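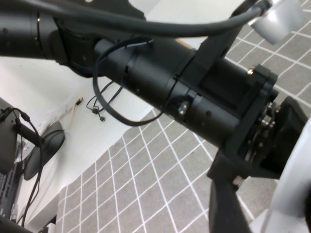

Municipal libraries across the Birnham district have entered their second year of extended evening service, and the results are prompting other councils to reconsider their own hours. The Millovcombe branch, open until 9 p.m. since February, recorded 2792 evening visits in its most recent quarter, compared with 2064 in the quarter before.

Teemu Huttunen, manager of branch services, attributes much of the growth to shift workers and to parents whose children attend the homework program. The branch has also added 23 study seats and moved its local history collection to the ground floor.
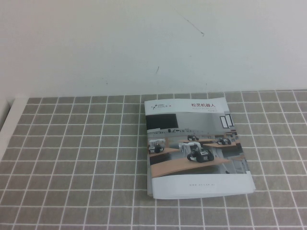
Are non-residents able to borrow during the evening?

Any person holding a card from a neighbouring council may borrow at all hours, with the usual limit on reserved items.

Funding remains under review. The Kiiskinen Bequest has met the cost of 600 additional staff hours, and councillors will consider a permanent allocation in the coming budget.

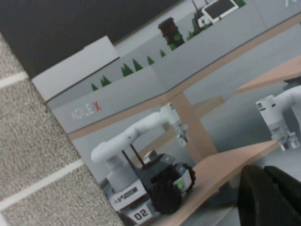 Printed panel with the AGILE X logo, the final letter in red.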